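Progress report, teleoperation demonstrations, second period
To: Haruna Sugawara, Hinholm
November 3, 2021

Hi Haruna,

Good news first: we're at 389 usable demonstrations, up from 178 when I wrote to you in August. Most of the jump comes from the new hand controller, which is so much nicer to hold than the old one that people now stay on for a full session (I used to quit after twenty minutes with a sore thumb!).

The Seltalis tasks are in decent shape. Opening and closing are done, and I've started replaying every recording before it goes into the set, so the ones where the operator wandered off course get thrown out the same day. That cost us 80 recordings, which hurt a bit, but I'd rather tell you now than have you find them later.

The part that's dragging is the approach. Our operators steer by the wrist view, and when they come in at a steep angle they lose track of which way is down. Murakami suggested a small second window with a side view, and I tried it on seven runs last week. I liked it a lot, though my eyes kept jumping back and forth, so I want other people to try it before I say it helps.

Money is fine. The one thing I didn't plan for was extra storage, and I moved that over from the travel line. If you'd like it handled another way, just shout.

Next up is the Fistholm set, where the operator has to bring the open fingers up to a piece of furniture and stop short of touching it. I've been practicing in the simulator, and the big streaked panel fills so much of the wrist view that I steer by the grout lines on the floor and the edge of the brown top. I'll write that into the operator notes this week and send you a copy.
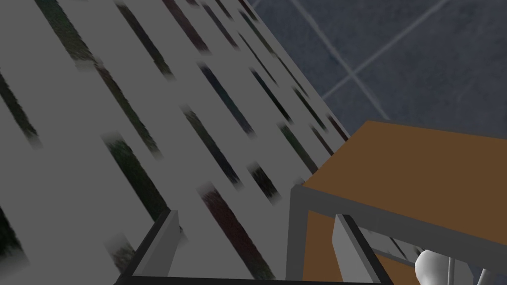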